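The Seat That Goes Home With You
By Daiane Quintana
October 2021
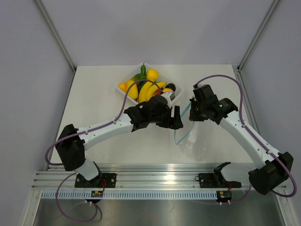 Two white robot arms above a white tabletop.

When my brother asked me to help him choose a van, I believed that we would speak about the engine. We spoke for one whole evening about the seats. He has two children, a dog and a small business with floor tiles, and the same vehicle must serve all of them. On Monday it is a truck and in the evening it must again be a family car.

So I borrowed three vans and I spent 11 days taking seats out and putting them in again. My back still remembers it.

The Dender has the old system. The rear bench is one piece, and you release it with two red levers near the floor. The manual says that two adults should lift it, and the manual is right. I tried it alone in my parking place and I got it as far as the door. With the bench out, the floor is completely flat, and my brother liked this very much. But where do you put a bench of this size if you live on the third floor? He keeps tiles in his cellar and there is no room for furniture.

In the Gisler the seats are single. Each one weighs about 12 kilos and has a handle at the back, so I could carry one in each hand, a little like suitcases. The difficulty comes later, when you return them. The front hooks must go over the bar first, then you push the seat down until you hear the click. If there is one small stone in the rail, you will not hear it. I was cleaning the rails with an old toothbrush by the end of the first week.

The Futer does not let you remove anything. The seats fold forward and then sink into the floor, and for this you pull one strap. It takes a few seconds, and the belts must first be hung on their hooks, otherwise they are caught in the hinge. I forgot this once. The price is a higher floor, and a washing machine which stood upright in the Dender had to travel in another vehicle.

There is also the question of child seats. My nephew uses a Petarent, which has a wide base, and in the Gisler it covers the buckle of the middle place. In the other two it fits without trouble. Bring your own child seat to the dealer and try it with the door closed.

My brother bought the Futer in the end. He makes two trips now for the large orders, and he says that he does not mind it.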